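Minutes of the June get-together, Telladon Dog Walkers and Sitters Circle
Back room at Kodero, 7:00 p.m.

Hi all! I got the notebook again this month, so you're stuck with my version. If I got something you said wrong, tell me before the next meeting and I'll fix it.

We started a few minutes late while people got drinks. Osvaldo Guerra ran things, I took notes. Last month's minutes were okayed with one fix: the sitter rate we talked about was per night and I had written per visit. Sorry about that, I know at least one person got a confused text from a client.

1. Money
We have $803 in the account. Nothing big went out except the printing for the flyers. Sinan asked if we could see the statement before the meeting instead of at it, and I said I'd email it the day before. (I will. Somebody nudge me.)

2. Flyers and the website
We printed 3,000 flyers, which seemed like a lot when I was carrying the boxes up my stairs, and we still have most of them. The ones at the groomer's on Barbieri Street went fast and they want more. The ones at the library haven't moved at all. Osvaldo thinks they're on the wrong rack, behind the tax forms, and he'll go ask if we can move them.

On the website, the request form still lets people ask for a sitter without putting in how many pets they have. I showed up to a first meeting last month for one beagle and met a beagle, two cats and a very large rabbit – lovely animals, but I'd have charged differently! Sinan Kırmızıgül will make that box required and add one for "anything on medication." He wants to leave the rest of the form alone for now and we were fine with that.

3. Keys
This took up most of the evening. Right now everybody does keys their own way. Some of us keep them at home on hooks, some people want a lockbox at the client's house, and one member keeps them all in her glove compartment, which got a bit of a reaction. Here's what we agreed on:

Keys get a number on the tag, never a name or an address.
The list that matches numbers to clients stays somewhere separate from the keys.
If a client would like a lockbox, they buy it and pick the code, and we ask them to change it after each long stay.
Keys go back within a week of the last visit unless the client says in writing to hang on to them.

Osvaldo wanted a sign-out sheet too, for when we cover for each other. I said I'd never remember to fill it out, and a few people laughed in a way that told me they wouldn't either. We're going to try a group text for three months and see.

4. Holiday cover
July is already filling up. We have more overnight requests than sitters for the long weekend, and all of them seem to be big dogs. I read out the open dates and we got takers for most of them. Two stays are still open, both over on the Derkitz side of town, one with a senior lab who needs a pill at breakfast and dinner. If you can do either one, please call me. I'd take the lab myself but I'll be at my sister's.

We also talked about fireworks. General feeling was last walk done well before dark, leash on even in a fenced yard, and somebody staying in with the nervous ones. I'm putting that in the note we send to clients so they know what they're getting.

5. Cancellations
Sinan had a client cancel a ten-day stay the night before, and he'd turned down two other jobs for it. We don't set rates for each other and we're not going to start, but a lot of us have no cancellation terms at all. I have a short paragraph I send with every booking (half the fee if it's under 48 hours) and I'll share it with anyone who wants to borrow it. Osvaldo only charges for cancellations with repeat offenders. We left it as everybody's own call.

6. Pet first aid class
The instructor can do an evening in the fall and needs at least a dozen people. Nine hands went up. We'd cover part of the cost out of the account and members would pay the rest. Bring a friend, they don't have to be a sitter. I'll get the final price in writing before we vote on it.

7. Anything else
The water fountain at the lower end of the park is off again. I called the city and got a recording, so I'll call back.
Someone left a gray fleece last time and I've still got it, size medium.
We talked about a group walk for clients and their dogs and everybody liked it, but it was getting late so it goes first on the list next time.

To do
Osvaldo: library rack, more flyers to the groomer.
Sinan: fix the request form.
Me: email the statement, client note about fireworks, cancellation paragraph, class price, call the city.

We wrapped up a little before nine. Same room next month, same time. 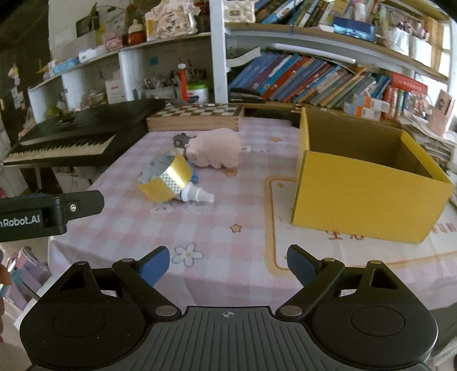
Can toy on the checked tablecloth.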